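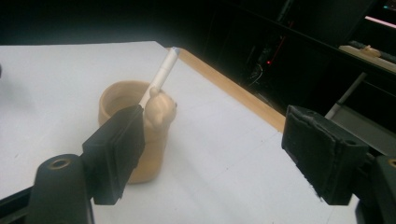
浅棕色陶瓷小熊笔筒，筒中斜插一支白色记号笔。

案头一隅：陶瓷笔筒与公共办公桌的整理

文／娜塔莉·弗尼瓦尔（Natalie Furnival）

伊尔顿（Illton）公共阅览中心的二层设有长桌自习区，供读者书写、校阅和办理登记。自习区启用之初，桌面用品由各服务台自行添置，笔筒的样式极不统一，有马口铁罐、塑料方盒，也有读者留下的玻璃杯。去年十月，中心对全部桌面用品进行了一次清点，登记在册的书写工具共892支，其中能够正常使用的为677支。清点报告随后提交馆务会议，桌面整理工作由此列入年度计划。

主持这项工作的是中心陈设部主任瓦尔德马·贝克（Valdemar Bech）。他在报告中提出，公共桌面的用品应当少而固定，读者伸手可及，用后易于归还。报告未对笔筒的材质作硬性规定，仅要求底部平稳、筒口宽度适中、外壁便于擦拭。经过比较，陈设部最终选用了陶瓷制品，并在儿童及家庭阅览区保留了若干动物造型的款式。

小熊笔筒即属此类。熊身立于圆筒一侧，抬起一只前掌贴在筒壁上，作拥抱之状。通体为同一种浅米橘色，不施纹饰，圆头、短耳与小巧的口鼻全凭起伏的轮廓表现。置于白色桌面之上，器物的颜色与桌沿的浅色木条相近，观感较为协调。

动物造型的文具在陶瓷日用品中由来已久。水盂、笔架、镇纸等案头小件，历来多取瑞兽、蛙、龟等形象，兼顾实用与陈设。当代的卡通造型在趣味上与旧时器物相去甚远，处理方法却有相通之处：以一个简单的容器为主体，将动物附于其侧或其上，使功能部分保持完整。陶艺教师托比约恩·艾德（Torbjørn Eide）应邀为中心撰写说明时指出，这类器物成形的难点在于重心。附加的塑像若过于厚重，器身容易向一侧倾斜；若过薄，接合处又可能在干燥和烧成过程中开裂。他建议选购时将空筒放在平面上轻推，再插入一支较长的笔重复一次。

笔筒的容量同样值得考虑。单筒小口的款式并不适合集中存放，笔数过多时，取用一支往往会带出数支，笔帽也容易脱落。中心现行办法规定，此类小型笔筒只放当日所需的一至两支，其余存入服务台抽屉，由值班人员按需补充。记号笔与圆珠笔分开放置，以免读者误将记号笔用于馆藏图书。

对于记号笔的摆放方向，馆内曾有过讨论。墨水依靠笔芯传导，长期笔帽朝上直立，部分产品的出墨会逐渐变淡，横放较为稳妥。但在公共桌面上，横放的笔容易滚落，也不便于清洁。陈设部采取的折中办法是：日间插入笔筒，晚间八时闭馆后收回，平放于浅盘之中。该办法试行一季后正式写入《桌面用品管理细则》。

陶瓷笔筒的日常养护较为简单。外壁每周以微湿的软布擦拭，凹陷处可用软毛刷清理。筒内积存的纸屑和灰尘应先倒出，再以温水冲洗，倒置晾干后方可重新使用。沾有记号笔墨迹的部位，可用棉签蘸取少量酒精局部处理；未上釉或釉面情况不明的制品，应先在底部试擦。发现磕口或裂纹的，即行撤下，不再修补使用。

浅色桌面的维护则需要更多耐心。白色台面能够衬托用品，读者也易于发现遗落物件，然而细小的斑点和灰色擦痕亦格外显眼。负责楼层管理的维达尔·米特博（Vidar Midtbø）要求保洁人员避免使用粗糙的百洁布，先除尘，后湿擦，最后沿木质边条收净水迹。陶瓷器物移位时须提起，不得在桌面上推拉，必要时可在器底加贴薄毡。

目前，中心已为145个座位重新配置了桌面用品，余下的旧笔筒经清洗后转交魏迪茨（Weditz）分馆的手工教室，用于存放画笔和刻刀。两馆使用同一份登记表，每件器物注明放置区域与接收日期，破损及补充情况由楼层管理人员逐月填写。

家庭读者若有意参照上述做法整理书桌，可先将所有笔具取出试写，剔除干涸者，再依使用频率分为常用与备用两类。常用者置于手边的笔筒，备用者收入抽屉。笔筒宜放在惯用手一侧的桌面靠里处，与桌沿留出距离。有幼儿的家庭选用陶瓷制品时，还应避开桌角和过道一侧。

中心陈设部每年十月接受读者对桌面用品的书面意见，意见表可在二层服务台领取。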